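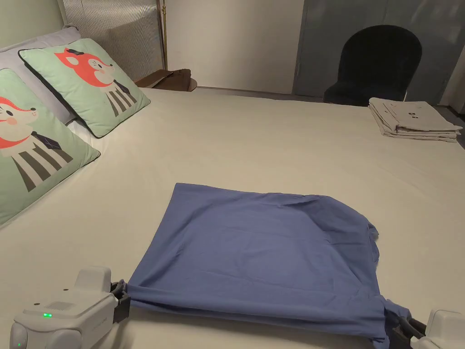 Zilatura G2 two-hand gripper set: safety notice and replacement jaw kit

Published by Moncombe Equipment, February 27, 2026

Applies to: all G2 hand-held gripper sets supplied in pairs, serial batches 194 and 244
Replacement part: Biteck jaw service kit, one kit per gripper
Status: stop-use on batch 194, inspect before use on batch 244

What the fault is

On affected sets the jaw can stay closed after the operator releases the trigger. The return spring seats against a shoulder inside the jaw mount, and on these two batches the shoulder was machined with a burr. The burr catches the last coil of the spring. The jaw then holds at whatever opening it had when the trigger was let go, and the indicator light stays green the whole time, as the light only reports power and link. It does not report jaw position.

A jaw stuck closed on fabric is mostly a nuisance. The greater concern is the pinch point. We have had 53 reports of jaws failing to release, and in two of them an operator put a thumb in to free the cloth and the spring let go at that moment. Both people had bruising and a split nail. No one needed surgery.

Which work is affected

The fault shows up most often in cloth handling, where the operator pinches a thin edge, pulls it taut and lets go again many times an hour. T-shirts, pillowcases and light knits are the usual ones. Heavier pieces load the jaw differently and bring on a second symptom, slow release, where the fingers open late and drag the fold along with them. Slow release counts as the same fault and the same kit fixes it.

Rigid objects are less of a problem, but do not take this as clearance to keep using a batch 194 set on them.

How to check your set

The batch number is on the underside of the housing, behind the cable entry. Write it down before you start.

Switch the gripper off and unplug the cable at the base end. Squeeze and release the trigger slowly ten times with nothing in the jaw. Listen for a click near the end of travel. Do it again with a folded cotton tea towel between the fingers. If the jaw hesitates, clicks or stays shut even once, tag the gripper and take it out of service. Check both hands of the pair separately.

If the jaw is stuck on fabric

Do not pull the cloth sideways and do not put fingers between the jaws. Power off, unplug, then turn the release screw on the outer mount a quarter turn anticlockwise with the supplied hex key. Keep your other hand behind the housing. The jaw will open quickly. If the screw will not turn, cut the fabric and send the gripper back with the piece still in it.

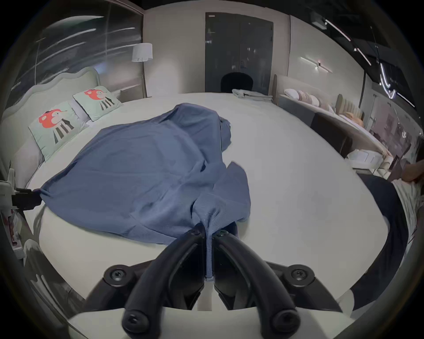 Thammasiri wrote in to ask whether the release screw could be left slightly loose during blanket work, so that a stuck jaw would open by itself. Their crew had been doing it for a fortnight and had not had a jam in that time, though one finger had started to wobble.

Please do not do this. The release screw also locates the finger pivot, and a loose one will walk out under load. The wobble is the first stage of that. Any gripper run this way needs the pivot pin replaced along with the spring, and the pin is included in the kit for that purpose.

What is in the kit

Return spring, coated
Jaw mount with chamfered shoulder
Pivot pin and two retaining clips
Finger pads, black, one pair
Hex key
Printed instruction card

Fitting takes a small bench and a steady light. Recalibrate the jaw opening after fitting, using the normal start-up routine. Old springs should be thrown out and not kept as spares.

Service interval

The new spring is to be inspected every 1,000 operating hours. The earlier manual gave no interval, and page 12 has been corrected in the current version. Sets used for cloth work should also have lint cleared from the ventilation grille and the jaw mount at the end of each shift. Use a dry brush. Compressed air pushes lint further in.

Cost and returns

Kits for batches 194 and 244 are supplied free of charge, freight included. For other batches the kit can be ordered as an ordinary spare. If you would like us to fit it, return both grippers of the pair with their cables. We cannot calibrate a single gripper without its partner.

Orders placed in February are being filled now, with batch 194 sets going out first. Have your batch number and the colour code of the cable tag ready when you contact the service desk.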